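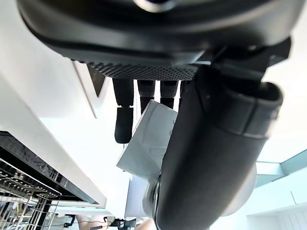 **Packaging and Handling, handout 4: small cartons**
Kristýna Kratochvíl, Kitthorpe

Read this before the February practical. It is shorter than last year's version because I took out the claims I couldn't find support for.

## What the suppliers say

Most catalogs will tell you that a small carton is "easy to handle." Ask what was measured. Pichler's sheet gives a compression figure for a carton standing upright, square, on a flat plate. Few cartons spend their lives that way. They get picked up at an angle, by a corner or by two faces that aren't parallel once the board starts to give.

Kostetti quotes 3000 handling cycles. I wrote to ask what a cycle was and received the same brochure again. Treat the number as decoration until you see the method.

## Creases

- A crease along a scored edge is supposed to be there. Leave it out of your damage notes.
- A slight crease beside the score may matter or may not. Write down where it is and how long it is, and hold off on the word "failure."
- A dent in a flat panel looks worse than a soft corner. Students nearly always rank the two by looks. Press both with a thumb before you decide.

## The tilt question

The usual textbook line is that a tilted box loads its lowest corner. Fine for a full box resting on a table. For an empty one held in the air the load is tiny, and the pressure of the grip does most of the work. I have seen a whole term paper built on mixing these up.

## For the practical

Bring a light-colored carton, empty, no tape. Dark board hides creases. You will hold it flat for 30 seconds, then tilted, and draw the panels each time. Weigh it first; anything over 100 grams is too heavy for our scale tray.

Flosow's free worksheet is allowed for the drawings. Its scoring column is not: it adds up crease length and panel area as if they were the same kind of thing.

Open question, which I'd like argued in writing: does a "handle with care" label change anything at all? The one study I was sent used 925 parcels and no unlabeled group.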